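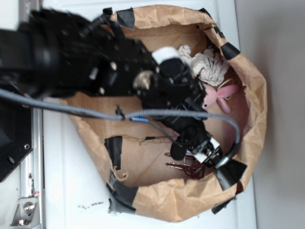
Last month's sheet passed the paper bags as fine if the handles held, and the Platenville desk has written back that this is too easy a test. Their remark, passed on by phone, was that a bag nearly always gives way at the rim or the floor first, and that small things like keys go missing long before a handle tears. They asked for rim and floor to be separate lines. Both have been added.

LOST AND FOUND — BAG AND CONTAINER CHECK
Site: Cloldale front desk and back shelf
Date: 2019-11-16
Covers: paper bags, plastic tubs, the Flillitz drawer unit
Marks: OK / FIX / REPLACE / N/A

PART A. PAPER BAGS

A1. Rim stands open without being held — OK
Folding the top edges outward helps. Do not fold more than twice or the bag gets too shallow to carry.

A2. Rim tears taped — FIX
Black tape around the rim is accepted. The open bag with the keys and the pink plush toy in it has seven pieces on it and is still torn and crumpled. Tape is a repair for the day. Once a rim has more tape than clean edge, mark it REPLACE.

A3. Floor sound, no slits or holes — REPLACE
Same bag. There is a torn slit with a jagged edge across the floor. Do not tape over a floor slit. Move the contents to a tub and flatten the bag for recycling.

A4. Load limit followed — OK
Paper bags are for items under 1000 grams in total. Anything heavier goes straight to a tub.

A5. Spare bags in stock — OK
Over 20 on the shelf. Reorder from Kılıçarslan when the first bundle is finished.

PART B. CONTENTS

B1. Keys bagged separately — FIX
Keys were in with everything else. A ring with a silver key and a dark red one should go in a small envelope with a number on it. Loose keys scratch other items and work their way into any gap in the paper. Drawer 2 has envelopes.

B2. Tissues and trash removed — FIX
Crumpled white tissue left in the bag. Used or unused, tissues are thrown out at intake. Wear gloves.

B3. Soft toys kept apart — FIX
Plush toys go in the lidded tub. Log the color and the size, and say if there is a name label. Toys are held for the full period even when small. People do come back for them, mostly in August after the trips.

B4. Food and crumbs — FIX
Small dark crumbs on the white tabletop just below the bag. Source not recorded. Wipe the surface after every sort and check the bags for snacks before shelving.

B5. Log matches shelf — OK
196 entries open, all found. Entry 83 was on the wrong shelf and has been moved back.

PART C. TUBS AND DRAWERS

C1. Lids fit — OK
One lid is cracked at a corner but closes. Leave it for now.

C2. Tubs labeled on the short side — FIX
Two are still labeled on top, where the label can't be read once they are stacked.

C3. Flillitz drawers slide and lock — OK
Drawer 4 sticks. A little wax on the runners was enough last time.

C4. Nothing stored on the floor — OK

PART D. FOLLOW-UP

Replace the slit bag before the next sort.
Envelope and number the keys, then add the envelope number to the log line.
Relabel the two tubs.
Send Platenville a copy of Part A with the new lines — they want to use the same wording.

Platenville also asked whether canvas bags should take over from paper. No decision yet. Canvas lasts longer but has to be washed between uses, and there is no machine on site. Until that is settled, paper stays, with A2 and A3 checked at every sort and the full sheet filled in monthly.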